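Print this page | E-mail this page

Simstead Robotics Club – Set-up guide, section 2: Suture pad

1. Pin the pad flat.
2. Home the arm, then open the jaws.
3. Bring the wrist in to the right of the red line. 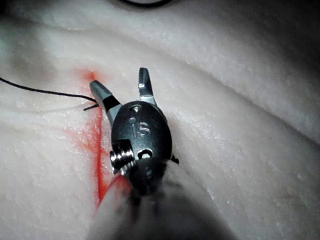
Jaws open beside the red line, left jaw towards the thread.

4. Close slowly on the thread – stop if the pad lifts.

CAUTION: Keep fingers clear while the arm is live.

Comments (2)
Tavion Crenshaw: Step 2 fails if homing is skipped.
Juniper Van Dusen: Same on our arm.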